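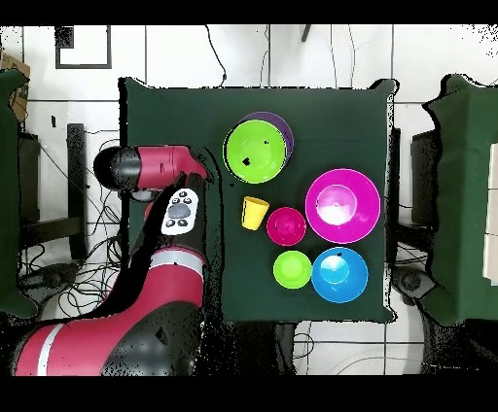 Bowls and cup on the green cloth

Storing mixed plastic bowls: nest by size or by color?

Posted by Vulik, Tuesday, August 28, 2018

I have a set of bright plastic bowls in several sizes, with cups and a plate. The shelf has 300 mm of clearance. At present I put one bowl inside another wherever it will go, such as the lime green one on the purple. Similar sizes tend to jam. Is there a standard order for nesting them, and should the cups go inside or separately?

Chala
Sort by rim diameter and ignore color. Largest at the bottom, each following bowl at least 17 mm narrower at the rim. Two bowls closer than that will wedge if pressed down. Put a paper towel between them or start a second stack. Ribbed walls slide apart more easily than smooth ones in my experience, but I have not measured it. Cups nest in cups only. A cup standing upright on a plate takes up the height of the cup and blocks anything wide from sitting flat above it. 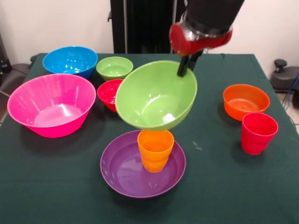

Prultix
Mine just go in a drawer. Never had one jam.

Jondora
Agree with sorting by diameter. Plates go under the stack, flat. If two bowls are already stuck, put cold water in the inner one and stand the outer one in warm water for 90 seconds, then twist. Do not pry at the rim.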